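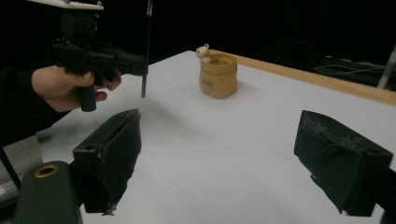
Questions about the Plonier table come to the Prakent workshop in Plindstead most weeks, and many of them are the same. The answers below cover the white top, the wooden border, delivery and repairs. If yours is missing, write to the workshop and include the order number if you have it.

## The top

**What color is the top?**

A pale white that leans slightly gray. It looks cooler under daylight bulbs and warmer under yellow ones. If you are matching it to a wall or a cabinet, ask for a sample chip and look at it in the room where the table will go, once in the morning and once after dark.

**Is it shiny?**

No. The surface is smooth but low in gloss. You will see soft shadows on it. A lamp directly over the table can leave a bright patch, and moving the lamp to one side usually takes care of that.

**How do I clean it?**

Use a damp cloth and a little dish soap, then a second cloth with clean water, then dry it. For everyday dust a dry cloth is enough. Don't use scouring powder, steel wool or the rough side of a sponge. They leave fine scratches that catch dirt, and on a white top the dirt shows.

**There is a gray mark that won't wipe off. Is the top damaged?**

Probably not. Dark rubber and metal both leave marks that look like scratches. Run a fingernail across it. If you can't feel a groove, the mark is sitting on the surface. Try a white eraser first, then a melamine sponge with very light pressure. Stop when the mark is gone — a melamine sponge is a mild abrasive and will change the sheen if you keep going.

**What about ink, marker and glue?**

- Ballpoint and marker: rubbing alcohol on a soft cloth, then rinse.
- White glue: let it dry and lift it with a plastic scraper.
- Super glue: leave it alone and write to us. Acetone will remove the glue, but if it runs to the border it will strip the finish there.
- Tape residue: a drop of cooking oil, wait a few minutes, then dish soap.

**Can I put a hot pan on it?**

Please don't. Use a trivet. Mugs and plates are fine.

**Can I cut on it?**

Use a cutting mat or a board. A craft knife will go into the surface, and a cut can't be polished out.

## The border

**Is the border real wood?**

Yes, a solid strip of light wood on every side. It is fixed and can't be taken off at home.

**Why is mine a little darker than my friend's?**

Pale wood turns more golden with light and age. A table by a window will change faster than one in a hallway. If you keep a box or a tray in one spot on the border for months, expect a lighter patch under it. It evens out after a while in the open.

**How often should I oil it?**

Twice a year for a table in daily use, once a year otherwise. We use Geerts clear wood oil in the workshop. Put painter's tape on the white side of the joint, wipe on a thin coat, wait 15 minutes and wipe off everything that hasn't soaked in. A 100 ml bottle does the border several times over.

Lay the used cloths out flat outdoors to dry before you throw them away. Oily cloths left in a ball can catch fire.

**Crumbs collect where the wood meets the top. How do I get them out?**

A soft dry toothbrush, run along the joint. Don't use a knife tip or a pin. If you can feel a real gap, or one side stands higher than the other, send us a photo.

**Can I sand out a dent?**

A shallow one, yes. Use 400-grit paper, go with the grain and tape off the white side first. Oil the spot afterward. It may look lighter than the rest of the border until the next oiling or two.

## Use

**Can I clamp things to the edge?**

Yes, with a scrap of wood or cork under each jaw. Clamp over the border where possible. The wood can be sanded later and the white top can't.

**Is it suitable for a workroom or a classroom?**

Yes. For heavy daily use we suggest a desk mat in the spot that gets the most wear. Put felt or rubber pads under anything with hard feet, and choose pale ones, as black rubber can leave marks.

**Can it stay outside?**

No. A covered porch is still too damp for the wood.

## Orders and repairs

**How is it delivered?**

In 2 boxes, one for the top and one for the legs. The top is heavy and needs two people. Open that box flat on the floor, and keep the cardboard under the top while you attach the legs so the white side doesn't get scratched.

**Can I return it?**

Yes, within 100 days, if the legs come off and the top goes back in its own box. Keep the corner pieces from the packing. Tables sent back without them tend to arrive with crushed corners, and we have to charge for those.

**Can you replace only the top?**

Yes. The legs fit every Plonier top we have made. We close for most of August, so tops ordered in late July go out in September.

**Do you sell sample chips?**

The first one is free. It is a small piece of the white surface with a short length of border attached, and you can keep it. It is also a good place to test a cleaner before you use it on the table.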